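May 29, 2025 – food boxes, round table

Continued with the rectangular boxes for the Trametti order. The lids from the February delivery were hard to close at the corners, so today I looked only at the rim and the clips. Room was 19 degrees in the morning. I washed 12 boxes with the mild soap and let them dry on a towel before I started.
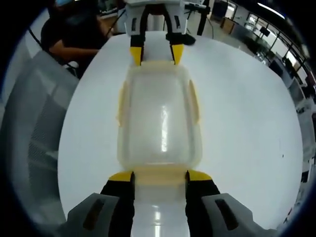
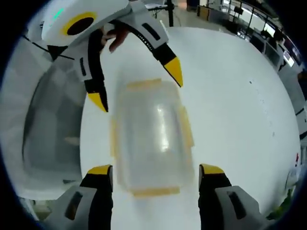
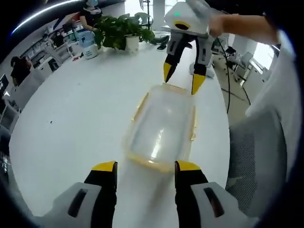 Rectangular box with yellowish rim, lengthwise on the white round table.

The glare on the plastic makes it difficult to judge scratches by eye – better to check them with a finger. Two lids went back to Stusell with a note. Wada asks for the same box with a softer seal, but I have no sample yet. Stock list says 2,125 pieces, to be checked. Please do not stack the boxes with the clips closed.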